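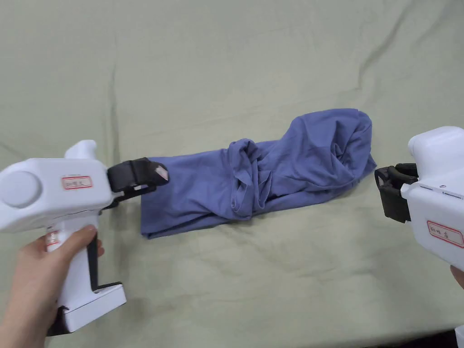
Give it two years and no hotel will fold its own towels, according to the visitor beside me at the Fesirden open day on 2 September 2025. I'd like to know which hotels.

Nillau had the long table by the door, where people with a white gripper in each hand were working through T-shirts on a green cloth. The idea is that a machine learns folding from records of people doing it. Fine. But a blue shirt twisted up like a rope is a job my fingers do without me, and through those jaws it looked like hard work. I asked how many shirts it takes and was told 200 "to begin with". To begin what, I couldn't find out.

Plolenent's stand next door had a folding arm under a dust sheet and a screen showing a film of it. The film was speeded up.

Coffee was good, parking was awful, and the tour of the upstairs lab was full by the time I reached the desk. They're running another in November. I've put my name down, mostly to see whether the sheet has come off.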